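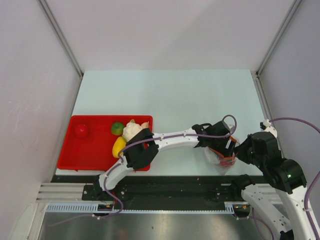 July 14, 2008

So I have finally given in and signed up for a veg box. I know, I know, everybody else did this years ago, and my sister has been going on about hers since January, but I've always been a wander-round-the-shop-and-see-what-looks-nice sort of person and I didn't fancy being told what to eat by a cardboard box.

What changed my mind was Rhodri Parry at work, who had one delivered to the office by mistake and ended up giving half of it away. I got a bag of broad beans and a lettuce the size of a pillow. The beans were so good (just boiled, butter, loads of pepper) that I went home and filled in the form that same night. The farm is called Illier and they do a small box and a big one. I went for small. Small is not small! There were 31 potatoes in the bottom of mine, which I know because I counted them out on the kitchen floor in a mild panic.

Anyway, first week went like this. Potatoes with everything. Potato salad, potato cakes, and a sort of Spanish omelette that stuck to the pan and had to be served as "eggs". The carrots were lovely, all bent and muddy, and I ate most of them raw standing at the sink. Then there was the chard. I'd never cooked chard in my life. I rang Mum, who said to treat it like spinach but chop up the stalks and give them a head start with some garlic, and that worked a treat, so if you've got chard, do that.

The one I'm stuck on is kohlrabi. I have two of them sitting in the fridge door looking like something off Doctor Who. I've peeled a bit and nibbled it and it's quite nice, a bit like the middle of a broccoli stalk, but what do you DO with it? My old Kanholm cookbook has a whole chapter on swede and not one word on kohlrabi. Suggestions in the comments please, as long as they don't involve potatoes.

Money-wise I think I'm slightly up. I'd been spending a fair bit on salad that went slimy in the bag, and a cucumber at the corner shop is 79p now, which seems a lot for water. I'm still buying my own fruit and onions, plus lemons, as I can't get through a week without them.

Next box comes on Thursday. I've got four potatoes left and they've started sprouting. Does anybody want some?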